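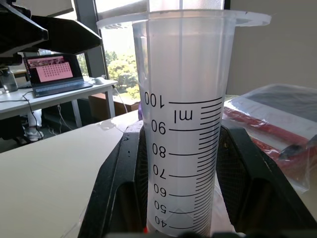

Frosted 100 ml cylinder. The numbers read backward when the scale is on the far side.

Measuring Small Amounts Without Losing Your Mind

Kitchen measuring cups are fine for soup. For wood dye, plant food, or anything else where the label says "add 15 ml" and means it, get a plastic graduated cylinder. Mine goes up to 100 and cost less than the jar of dye I ruined by eyeballing.

Turn the scale toward you before you pour. Through frosted plastic you can read the marks from the back just fine, in mirror writing, and you will feel clever right up until you mix up which short line was which.

Get your eye level with the line. Bend your knees. Looking down from above gives you a different number, usually the one you were hoping for.

Never measure over the thing you're mixing. Gerd Rieger taught me this by doing it, and he now owns a very red birdhouse.

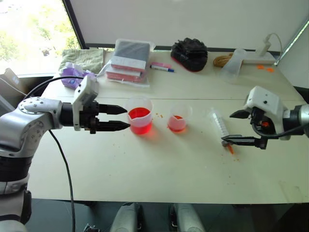 Red mix in two clear cups, the bigger one with a spout, and a syringe for the fussy part.

Pour from a cup with a spout. Stop a little short and finish with a syringe, the kind without a needle. Pull up more than you need, point the tip up, tap out the bubble, push back to the line.

Wipe the table first. I say this as someone who owns a white table and gets crumbs on it. Crumbs find the cup.

Keep an old towel within reach, and make it one you don't love. Red dye on white plastic comes up with dish soap if you catch it early. After 39 minutes (I was on the phone with my sister) it needs baking soda and some language.

Rinse the syringe right away, plunger out. Write SHOP on everything in permanent marker so none of it drifts back to the kitchen.

Updated June 4, 2026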